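Home About Eating Out Recipes Archive Contact

Lunch at Calvo, and a go at the beans

25/09/2021

I had been meaning to go to Calvo since it opened in Wendville last November. It took over the old shoe repair shop at the bottom of Bandside, next to the launderette, and for months I only ever passed it on the bus. Last week I had a morning off and walked down.

It is a small place. The tables are close together and the menu is a single sheet, typed, with the day's stew written in at the bottom. There is no booking at lunch. I got there just before twelve and had a choice of seats, but by half past there was a queue at the door, so go early if you don't like standing.

I ordered the white beans with chorizo, which came with bread and a green salad. The beans were very good. They were soft all the way through and still whole, and the broth was thick without being floury. The chorizo had been cut in large pieces and cooked in with everything else, so the oil had gone right through. The salad was ordinary. The bread was from Lider, the bakery further up Bandside, and I would have been happy with more of it.

My other half had the hake, which was a bit dry at the thin end, and fried potatoes, which were not dry at all and which I ate most of. We shared a slice of almond tart. With 2 coffees and a jug of tap water it came to less than I expected, and they didn't hurry us.

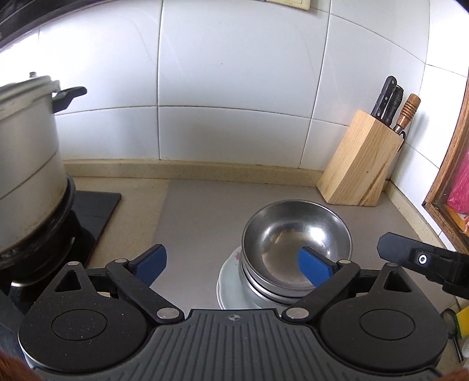
I asked the man serving how long the beans were soaked for and he said overnight, then cooked slowly with a whole onion and a bay leaf, and no salt until the end. I have always salted at the start. I went up to Lider afterwards for a loaf and they had bags of dried beans on the shelf by the till, so I bought one of those as well.

I made them at the weekend. I soaked them from the evening before, changed the water in the morning, and put them on with the onion, the bay and half a head of garlic. The chorizo went in for the last forty minutes. I held off the salt as told. Mine were close but the broth was thinner, and next time I will mash a spoonful of the beans and stir it back in. They were better the day after, cold weather or not, and we had the last of them on toast.

A few practical things about Calvo. It is closed in the evenings for now, though there was a note on the door about starting suppers in November. There is one step at the entrance. They take cards. The toilets are up a narrow stair, which my knees noticed. The 159 bus stops across the road, and if you are driving, the car park behind the library is nearer than the one on Bandside and usually has room.

I would go back for the beans and skip the fish. I also want to try the lentils, which had run out by the time the next table asked for them.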